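Table day

April 26, 2026

Quick one tonight, tea's on and I have 7 minutes before the rice goes.

So the spare room. Those of you who've been here since October will remember I said the boxes from Mum's unit would be sorted "by the end of the month". Ha. They have been sitting against the wardrobe all that time and I've been opening the door sideways to get to the ironing board.

What finally did it was Dorota. She needs the room for a fortnight while her bathroom's being redone and she is not a person who will sleep next to a wall of cartons marked MISC. (Mum's handwriting. Every single one MISC. Thanks Mum.)

The method, if you can call it that. Dragged the table in against the bare wall, chucked the floral cloth over it so nothing would scratch, and started unpacking straight onto it. One rule - it goes on the table, and it doesn't go back in a box until I've decided. Keep, op shop, bin, or ask my cousin Reshma. The ask Reshma pile got out of hand by lunch.

Wrapping is the killer. Mum wrapped everything. Jars, lids of jars, a potato masher, a single egg cup. Half of it in white paper and the other half in pages of the Motaung newsletter, which I then stopped to read, obviously. There was a whole page on the hall roof appeal. They'd raised 3,757 dollars. No idea if they ever fixed it, must ask Hendrik, he was on the roof half the time with a hammer.

Things found so far, in no order:

Christmas lights, two sets, one knot.

My grade 4 recorder. Into the op shop bag, sorry to whoever.

A tin of buttons. Keeping. Don't argue.

Enough jars to bottle the whole of Tredton. I kept saying I'd only keep the ones with lids that fit and then spent twenty minutes trying lids. Don't do this. Just recycle the jars.

Also a jigsaw, 2,000 pieces, a harbour, mostly sky. Fatima at work has already put her hand up for it and I've told her there's no promises about the last piece.

By mid arvo I'd got to the box I'd been avoiding, the one from the top of Mum's kitchen cupboard. Not sad exactly, just fiddly. Small stuff. Bottles, more jars, and then the purple plushie, who I had completly forgotten about and who went straight up the back of the table to supervise.

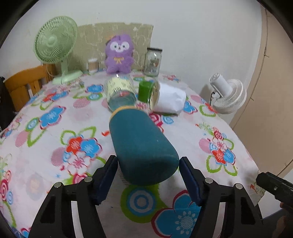 The teal one's turn. Purple plushie on watch up the back, one jar still in its paper.

Plushie is staying, by the way. Reshma reckons it was hers first and I've said she can come and make her case in person. Bow's still on and everything.

The teal one I went back and forth on. I like the colour, it'd look good on the bathroom shelf, but I said that about the last four things and the bathroom shelf is 40 cm long. Maybe pile for now. Yes I know there wasn't meant to be a maybe pile. There is now a maybe pile.

Op shop run is in the morning if I can get the boot open past the pram Vasilis left in there. The one on Grera Street takes glassware, the other one doesn't any more, in case anyone local is lugging jars about. Ring first though, they were full up last time and I had to bring the lot home agian.

Still to go: 2 boxes, the bottom of the wardrobe, and finding somewhere for the table, which doesn't fit back through the door the way it came in. Had to take the legs off last time. Where's the allen key. Not in MISC, I've looked.

Rice is beeping, got to go. Will put up the jar giveaway list tomorrow, shout in the comments if you want big ones or little ones.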